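Section 8: Fitting the pads and doing your first cloth pinch

You've got the linkage moving freely by now (if it still sticks, go back and sand the arms, I'll wait!). This part took me a whole Tuesday evening on the Varnitz build, mostly because I put a pad on backward.

1. Unplug the Lanero board before you touch the pads.

2. Screw each finger pad on with the grip lining facing in. Snug is plenty, the plastic strips easily.

3. Close the jaws by hand and look through the gap. The pads should meet flat, top to bottom.

4. Plug back in and set the close value to 973. Mine started at 3,017 and it squeezed so hard the arms bowed!

CAUTION: Keep your fingers out of the linkage while the board has power. Those arms scissor together fast.

5. Drop a sweatshirt in a laundry basket, all heaped up, no folding. Come down over a ridge of fabric, close, and lift a little. 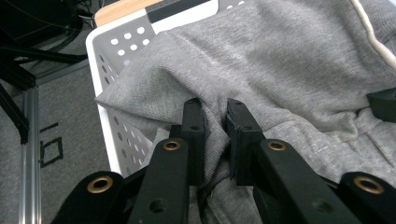 Fig. 29. Pads closed on a fold of gray sweatshirt. Look for creases running out from the pinch.

Note: If the cloth slides out, wipe the lining with a damp rag and let it dry before you raise the close value. Baltazar Ledesma talked me into that one and it fixed most of my drops.

6. Save the value as your "soft" preset and move on to the wrist mount.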